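Review: The Samgate Guide to Local Self-Government, Second Edition

Published by Garnolska Press. Reviewed August 26, 2018

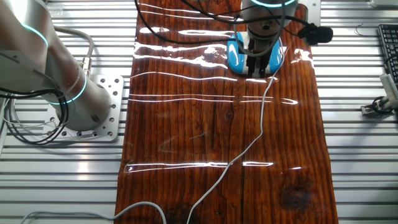 Scope and Purpose

The Samgate Guide is a handbook for residents and elected officials who wish to return decisions on roads, schools and zoning to the towns that pay for them. It runs to 300 pages and is sold in 2 volumes. The first sets out the case against central direction; the second contains model ordinances, sample petitions and a glossary.

Strengths

The chapter on the Dondamon water district is the best in the set. It follows a town of 2,000 people through its withdrawal from a regional authority and prints the budget for each year – including the two in which rates went up. The authors favor local control, but they do not hide what it cost. The petition forms are clear and may be copied without charge.

Weaknesses

The discussion of state preemption is thin. Page 156 refers the reader to an appendix on court rulings that is missing from our copy. The Lightfoot school consolidation is described entirely from the side of its opponents, and a reply from the county would have served readers better.

Recommendation

We recommend the second volume to any township board or taxpayer group preparing a ballot measure for November. The first may be borrowed from a library. Readers who own the earlier edition will find the ordinances largely unchanged.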